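Seven years with the same washing machine and every second ad I get is telling me it's filthy and needs a tablet. I've got doubts.

The tablets are the Hernitix ones. Thirty dollars for a box, one a month, "removes hidden residue". Hidden is doing a lot of work there. How would I know if it's gone?

I went looking for the test behind the claim. There's a survey. 194 people were asked if their laundry "felt fresher". That's a survey about feelings, sent to people who had just paid for the stuff.

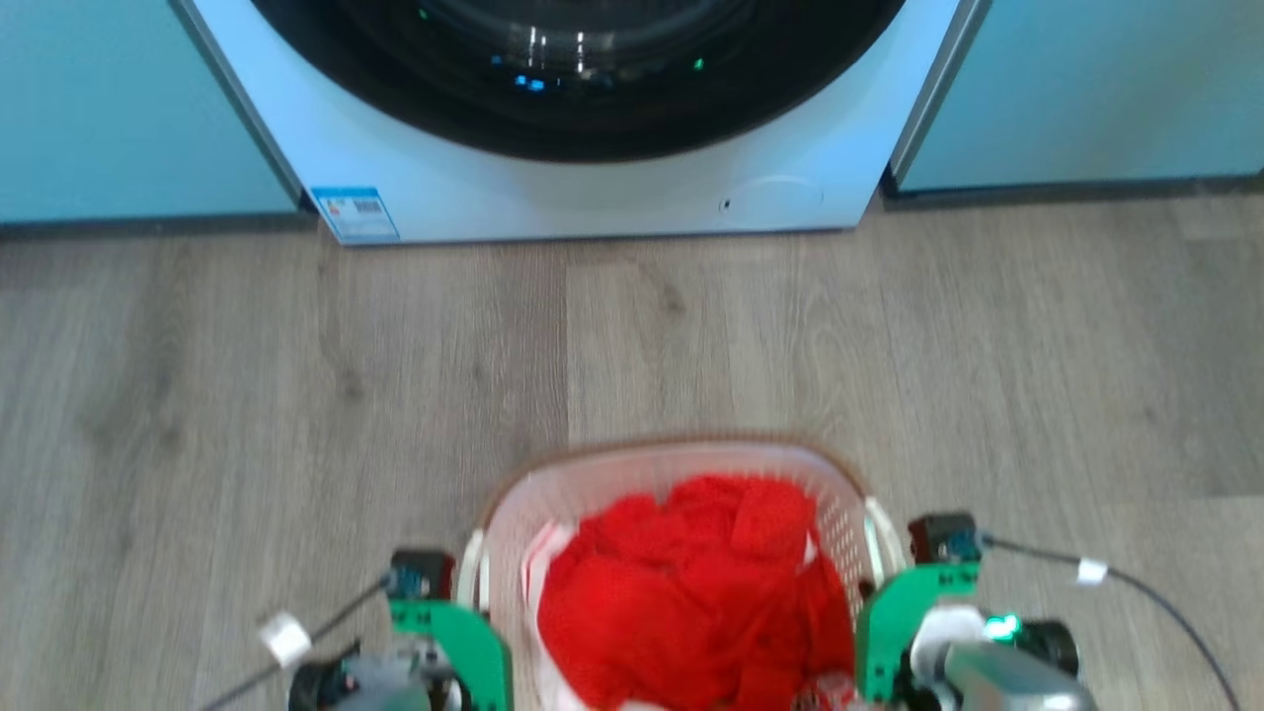 The old front loader, between the teal cupboards.

My manual says to run it empty on 70 degrees every so often and leave the door open after. Costs me some water and a bit of power. I've done that since I got it and the towels smell like towels.

Then Aretti turned up with a rival powder in June, and their page says tablets don't dissolve properly. Hernitix says powders leave grit. I'm willing to believe both of them on that.

Someone will reply that their machine stank and the tablet fixed it. Fair enough - but you also ran a hot empty cycle to use it. Try that by itself first and tell me what the tablet added.

If you use half the detergent on the scoop line you'll probably have less gunk to begin with. Funny how that tip never makes it onto the box.

Muting the word "residue" until further notice.

Contact | © Joso | Back to top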